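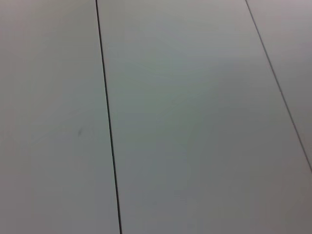 Besuch bei der Robotik-AG in Lotthorpe, Juli 2021

Die Schule liegt 25 Minuten zu Fuß vom Bahnhof entfernt, am Ende einer Straße mit Reihenhäusern. Die Robotik-AG trifft sich im Erdgeschoss des Werkstattbaus. Zum Besuchstag kamen Eltern, zwei Lehrkräfte der Nachbarschule und ich. Am Eingang gab es eine Liste zum Eintragen und einen Plan des Gebäudes, auf dem der Raum falsch eingezeichnet war.

Geleitet wird die AG von Kamol Jaidee, der an der Schule Technik und Physik unterrichtet. In diesem Schuljahr waren 19 Schülerinnen und Schüler angemeldet, die jüngsten aus der siebten Klasse. Sie arbeiten in vier Gruppen. Zwei davon bereiten sich auf den Trodness-Wettbewerb im Dezember vor, die anderen beiden verfolgen eigene Projekte.

Der Wettbewerb verlangt, dass ein Arm mit Greifer Bauteile von einer Arbeitsfläche aufnimmt und in Fächer sortiert. Die Teams dürfen dabei nur die Kamera am Handgelenk des Arms verwenden. Eine zweite Kamera über dem Tisch ist seit der letzten Regeländerung nicht mehr erlaubt. Das macht die Aufgabe deutlich schwerer, denn der Arm muss erst eine Suchfahrt machen, bevor er weiß, wo etwas liegt.

Die erste Gruppe nennt ihr Programm Gullus. Eine Schülerin aus der zehnten Klasse erklärte den Ablauf am Laptop. Das Programm nimmt zuerst ein Bild der leeren Fläche auf und vergleicht spätere Bilder damit. Schwierigkeiten machen Fugen, weil sie für die Kantenerkennung wie der Rand eines Bauteils aussehen. Auch Kratzer und kleine Flecken werden manchmal als Teil gemeldet. Im Frühjahr hatte die Gruppe 580 Bilder von Hand durchgesehen und alle Fehlmeldungen in eine Tabelle eingetragen. Danach wurde eine Mindestgröße festgelegt, und lange dünne Linien werden jetzt verworfen.

Ein weiteres Thema war das Licht. Die Helligkeit ist über die Fläche hinweg nicht gleich, und ein fester Schwellenwert taugt deshalb nur für einen Teil des Bildes. Die Gruppe rechnet inzwischen mit kleinen Bildausschnitten. Das kostet Rechenzeit, läuft nach ihren Angaben aber zuverlässiger.

Die zweite Gruppe, Srisuk, beschäftigt sich vor allem mit der Bahnplanung. Ihr bester Durchgang dauerte 57 Sekunden. Vorgeführt wurde er am Besuchstag nicht, ein Ersatzteil für das Schultergelenk war noch unterwegs. Stattdessen gab es die Simulation zu sehen und eine längere Diskussion darüber, ob der Arm zwischen zwei Griffen in die Ausgangsstellung zurückkehren soll.

Zum Schluss konnten die Eltern Fragen stellen. Die meisten betrafen die Kosten und die Fahrt zum Wettbewerb. Im neuen Schuljahr nimmt die AG wieder Mitglieder auf, Vorkenntnisse im Programmieren werden nicht verlangt. Anmelden kann man sich im Sekretariat oder direkt bei Herrn Jaidee.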